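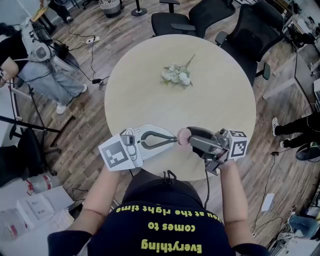 Artificial flowers for a small venue – worth it or not?
Posted in: Running the place > Decor and furniture
2025-01-23

tableforfour
We have 100 seats and spend more on fresh flowers than I want to admit. A sales rep from Clurketti came by with their silk range and says we would never have to buy a stem again. One bunch per table, wipe them down, done. His quote was $1591 for the whole room. I'm not convinced. Anything that promises to save me money forever usually has a second invoice behind it. Has anyone lived with these for more than one summer?

oldporch
Two years with Clurketti here. The white ones go gray. They don't fade, it's kitchen grease in the air plus dust, and it sticks to the petals like felt. "Wipe them down" is a nice phrase. Try wiping 40 little petals.

marigold_dept
You don't wipe them, you put them in a bag with salt and shake it. Works fine on mine.

oldporch
I did the salt thing. It took off loose dust and left the grease right where it was. Are yours anywhere near a fryer?

marigold_dept
No, it's a tea room. OK, fair point.

pennywise_dan
What are you paying now for fresh? The quote means nothing without that number.

tableforfour
$615 in August, which was our worst month because nothing lasted in the heat. Winter is a lot less. We do a couple of stems in a small glass.

pennywise_dan
Then the rep is selling you the August number. I'd bet he did the math on your worst month and multiplied by 12. Take your real yearly total, then assume you replace the fakes every 18 months and see if you still like it.

tableforfour
That is exactly what he did. I have the sheet in front of me, and every month is $615.

basilandrue
Going against the crowd a bit. I switched to Sirden stems, cream colored with green leaves, and regulars still ask where I get my flowers. Cream hides a lot more than bright white. Buy the ones with a thin wired stem so you can bend them. A straight stem is what gives them away.

oldporch
People ask where you get them because they're being polite.

basilandrue
Or they like them. Not everybody is out to get you, porch.

quietcorner
As a customer, I notice every time. I don't walk out over it but I do start wondering what else is fake, like the "house made" dressing. Sorry if that's unfair.

marigold_dept
It is unfair – I make my own scones every morning and the roses are polyester.

kettlebarn
Has anyone considered nothing? We took everything off the tables and got one complaint, from my mother-in-law. Round tables are small enough once you put down plates, drinks and a bread basket. Servers were always moving the vase anyway.

tableforfour
We have round tables too, light wood. They look pretty bare to me with nothing on them, but I stare at them all day.

pennywise_dan
If you want to test it, buy a few bunches, put them on the tables closest to the kitchen and leave them for two months. Don't let the rep pick the spot. Manole sells single bunches with no minimum, or they did when I last ordered.

basilandrue
Manole quality has dropped. Mine shed little plastic bits. Irine is better if you can stand the shipping times.

oldporch
Irine told me two weeks and it was seven.

tableforfour
OK, a few bunches near the kitchen it is. I told the rep I need more time and he knocked over $100 off the price on the spot, so now I trust the original number even less.

kettlebarn
Ask again next week and see what it costs then.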